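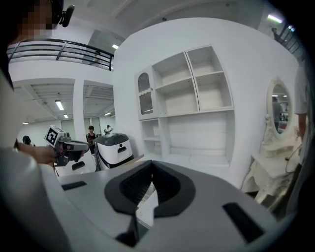
Bright interior with mezzanine level, railing at upper left

Energy Infrastructure > Permitting and Routes
Thread: Setberg cable, does the transit state get a veto?

gridtie_88
The Muron filing for the Setberg power cable went public in November 2024 and I have now read the route annex. Two alignments are on the table. The southern one goes through territorial waters over the Poulain bank. The northern one stays outside territorial waters but crosses the exclusive economic zone. The papers keep treating these as the same permit. They are different permits under different rules, and the government has much more room to refuse the first than the second.

Is anyone here familiar with how the security review fits in? The annex has one paragraph on it and no timetable.

seabed_clerk
Your split is correct. Inside the territorial sea the coastal state has sovereignty and can say no on foreign policy grounds if its own law allows that. In the EEZ a transit cable has the freedom to be laid, subject to due regard for existing cables and pipelines and reasonable measures for resource exploitation. The consent question for the course of the line is worded for pipelines. For a power cable the state is on weaker ground still.

The security review only attaches to the southern route. That is why the paragraph is short.

halfwave
I don't agree that it is that clean. The cable has a converter station at Suro, and that is on land. Domestic planning law applies to it in full. Refuse the converter and you have refused the cable, whichever route it takes.

seabed_clerk
halfwave, the Suro converter is only in the southern alignment. See the single-line diagram in section 2. The northern route is point to point with no landfall in between. Different project in electrical terms as well, no tap and no multi-terminal control.

halfwave
Checked. You are right about the diagram. I still think they will want the tap, so the northern route is a bargaining position. A direct link gives the transit country nothing except the survey work.

gridtie_88
That would fit the cost table. The northern route adds 40 km and goes deeper, and they have budgeted for burial the whole way. You don't do that for a line you intend to build.

ballast_tank
Or you do it because you expect a refusal and want the fallback priced before the vote. I worked on a consent application years ago (gas, different sea) and the alternative route was drawn up in as much detail as the main one. It was the one that got built.

On the politics: the two parties against this are against it for opposite reasons. One objects to dependence on imported power. The other objects to exporting cheap power and raising prices at home. They can vote together on a refusal but they can't agree on a replacement policy.

tern_island
Has anyone looked at the consultation responses? 2,161 submissions, and the summary sorts them by sender type only. Fishing is lumped in with "commercial other". The trawl closure during burial on the Poulain bank is the main local issue and it gets half a page.

seabed_clerk
The full set is supposed to be released in December. The summary is only there to satisfy the notice requirement, I wouldn't read much into the categories.

tern_island
I would. The ministry picks the categories, and the committee gets the summary. Members will not read the full set.

halfwave
Same complaint applies to the 3,000 MW figure in the press notice. That is both phases added together. Only the first phase is in this application – the second has no filing, no route and no converter order. Anyone debating market impact should use the first-phase rating.

gridtie_88
Agreed, I have changed it in my notes. Seabed_clerk, do you have the section number for the due regard obligation in the national act? I can find the pipeline clause but nothing for cables.

seabed_clerk
There isn't one. The act covers pipelines and telecom cables. Power cables go through an executive order under the electricity act, and it refers back to the convention. I'll post the link when I'm at my desk.

ballast_tank
Check the amended version of the order. The old text is still the first search result.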